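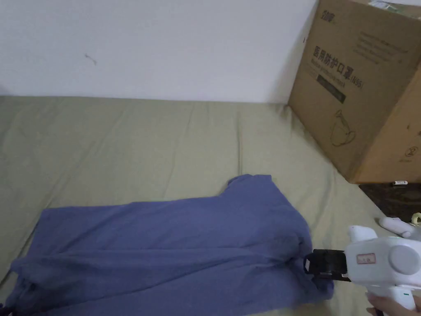

Unit 7: Evaluating a hand-held gripper kit

Jullwood Applied Automation, course handout

This unit covers the Brullex two-hand kit, sold by Flavov and also available through Trajkovski as a short-term hire. Read it before the March lab. Bring your own marking sheet.

7.1 What is on offer

The kit is a pair of hand-held grippers. The operator does a job with one in each hand, and the recordings are later used to train a two-armed robot. No robot arm is included in the price.

Hire is $600 a week for the pair, with chargers and a carry case. Flavov will quote for purchase but does not publish a list price, so use the hire figure in your costing. Processing is a separate service. Files uploaded to Flavov come back within 24 hours, sorted into accepted and rejected takes, with a short reason code beside each rejection.

7.2 The test job

We assess the kit on cloth. Rigid parts are easier and most suppliers will demonstrate on them if you let them choose. A T-shirt changes shape every time it is touched, and the operator has to find an edge or a corner through a pair of jaws with no feeling in the fingertips.

Work on a bed or a padded table at about hip height. Put the shirt down crumpled. One take runs from the first grip to the last release. If you drop the shirt, keep going and note it on the sheet. A dropped shirt that gets picked up again is still useful data.
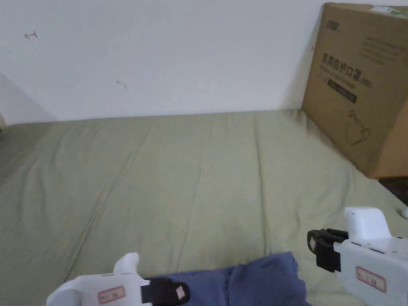
One student in the previous intake objected that the job tests the operator more than the kit, and that a patient person would get good takes out of almost anything. The objection is fair. It is the reason we now require two operators per group, with their results kept apart until the write-up.

7.3 Reading the results

Last year's class uploaded 146 takes. Flavov accepted 100 of them. The rejection codes fell mostly under lost tracking, and most of those came from operators who crossed their wrists during the second fold. The instruction booklet mentions this on its back page only. Mark the booklet down for that if it hasn't been revised.

When you review a take, look at the gripper's own view first. Check that the fabric can be seen between the fingers before they close. If the fingers close on cloth that was never in view, list the take as doubtful even where the service has accepted it.

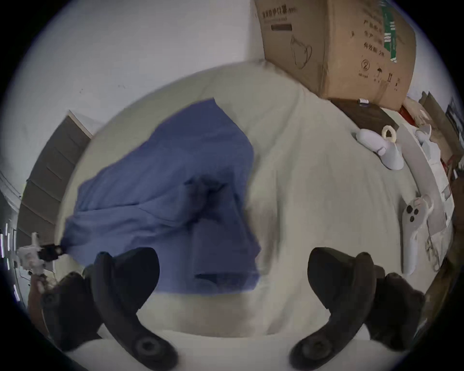

Figure 7.3. View from the gripper, fingers open, blue cloth ahead.

7.4 Handling

Points to score from 1 to 5:

Comfort of the grip after twenty minutes
Ease of closing the jaws on a single layer of fabric
Visibility of the status lights while working
How well the left and right units match in feel
Clarity of the labels

Wrist fatigue should be reported separately for each hand. Left-handed students should say so on the sheet.

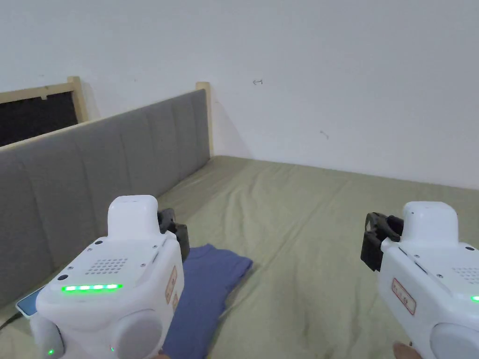 Figure 7.4. Both grippers held low over the bed, with green light bars showing.

7.5 What to hand in

One page per group, plus the marking sheets. State whether you would hire the kit, buy it or look elsewhere, and give the cost per accepted take, with labour included at the rate from Unit 3. Colour printing is not needed. Return chargers to the lab cupboard with the cables coiled.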